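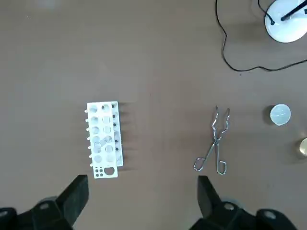 Wie viele Vorführungen braucht ein Roboterarm, bis er einen Gegenstand zuverlässig greift? Für einen einzelnen Handgriff rechnet man bei Flendora mit 200 brauchbaren Durchgängen, für eine Aufgabe mit mehreren Schritten mit über 1000.

Magazin > Technik > Labor und Automation

Jonalyn Galang sitzt am Tisch und führt den Greifer von Hand. Anfahren, schließen, anheben, absetzen, öffnen. Danach verschiebt sie die Teile ein Stück und fängt von vorn an. Ein Durchgang dauert meist weniger als eine Minute, mit Tiegelzange auch länger. Die Zange besteht aus gebogenem Draht, ihre Arme kreuzen sich in der Mitte, und je nachdem, an welcher Stelle die Finger zufassen, dreht sie sich beim Anheben weg. Ein weißes Reagenzglasgestell aus Kunststoff macht weniger Mühe, hat dafür viele runde Löcher, an denen sich das Modell anfangs falsch orientierte.

Das Projekt heißt Nololis und soll Laborgeräte nach der Arbeit an ihren Platz zurückräumen. Begonnen hat es im Oktober. Seither sind 2310 Durchgänge aufgezeichnet worden. 306 davon wurden wieder gestrichen, meist wegen ruckartiger Bewegungen oder weil die Bedienerin mitten im Griff die Strategie gewechselt hatte. »Ein Fehlgriff an sich ist kein Grund zum Löschen«, sagt Galang. »Wenn ich sauber nachfasse, lernt das Modell das Nachfassen mit.«

Gespeichert werden die Bilder der kleinen Kamera am Handgelenk des Arms, die Stellung der Gelenke und die Öffnung des Greifers. Die Software zum Sichten, intern Lo genannt, legt alles auf eine gemeinsame Zeitachse. Abends geht Galang die Aufnahmen durch und schreibt zu jeder einen kurzen Satz, etwa »Zange am linken Griff aufnehmen«. Die Sätze sind Teil des Trainings. Deshalb gibt es eine Liste mit erlaubten Wörtern, und »Ding« steht nicht darauf.

Schwierig bleiben glänzende Oberflächen. Metall spiegelt je nach Tageszeit anders, und ein kleiner weißer Tiegel wirkt von oben wie ein bloßer Ring. Das Team nimmt daher morgens und nachmittags auf und stellt die Lampe zwischendurch um. Auch Schatten und Kabel bleiben in den Aufnahmen, denn im Labor liegen sie ebenfalls herum.

Als nächstes kommt der Arm an einen zweiten Tisch, den der Laborausstatter Furnitz liefert. Er ist etwas höher und hat eine hellere Platte. Ob die bisherigen Daten dafür reichen, weiß Galang noch nicht. Sie hat vorsorglich zwei weitere Wochen Aufnahmezeit eingeplant.

4 Kommentare · 17-mal geteilt

Wir verwenden Cookies, um unser Angebot zu verbessern. Einstellungen ändern | Alle akzeptieren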